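The Drawer of Small Parts
By Kirstin Shearer

My father kept his electrical bits in coffee cans, and for most of my life I assumed that was where they belonged. You tipped the can onto newspaper, pushed things around with a finger, and usually gave up and drove to the hardware store. When I inherited the cans in July (and the workbench, and a radio that only gets one station), I promised myself I'd finally sort them.

It was Ishbel Lindsay who talked me out of doing it all in one heroic weekend. Ishbel has been rewiring old lamps for 35 years, and her shop, Arkirell, is the tidiest place I've ever been allowed to drink tea in. She told me to take out a few pieces at a time and leave the rest in the can where I couldn't see them. Then lay down a big sheet of plain brown paper or a mat, something without a pattern, so that a white connector or a tiny screw has nowhere to hide. Spread the pieces well apart. Put an empty tray beside them, with sides high enough that nothing rolls off onto the floor.

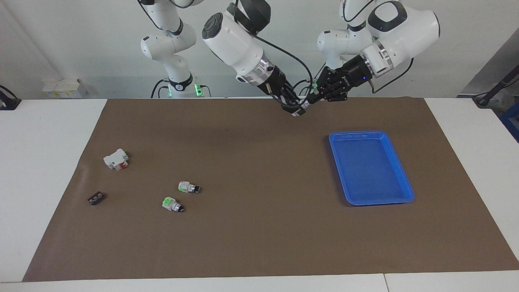

I was skeptical about the tray, I'll admit. I'd always sorted straight into the drawers, which meant getting up, sitting down, and getting up again, and losing my place every time the phone rang. With a tray you can change your mind! A connector goes in, you look at it next to its neighbors, and out it comes again if it doesn't match. Ishbel likes blue ones because pale plastic shows up so nicely against them, and she picks hers up for $2 apiece at the restaurant supply place on Menzies Street.

Her other rule is that anything you can't name after a good look goes into an envelope marked "ask." Mine got fat very quickly. I carried it over to her one wet afternoon, and we went through it over shortbread, and she knew nearly every piece by feel.

I have 18 drawers labeled now, and one coffee can left. I may keep that one as it is. It still smells a little like his garage.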